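Unit 4 – Sorting Small Goods
Angelica Rivera, room 205

## Before you sort

Spread the items over the table so that each one can be reached without moving another. Keep bottles upright and cap colors mixed. The clear bin stays at the back.

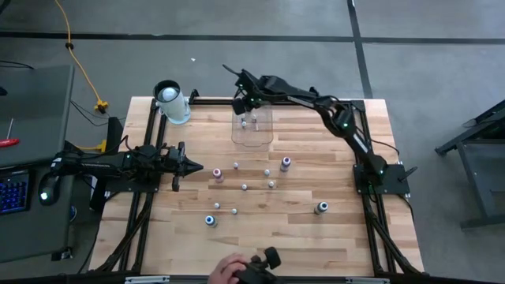 ## Sorting order

1. White pegs first, into the clear bin.
2. Bottles next, by cap color – pink and purple together, dark blue and dark gray together.
3. Write down the time for each group on the Retness sheet.

Allow around 30 minutes for the full exercise. Reading for next time: Pascual handout, pages 19 to 49. Sheets are due by the end of June.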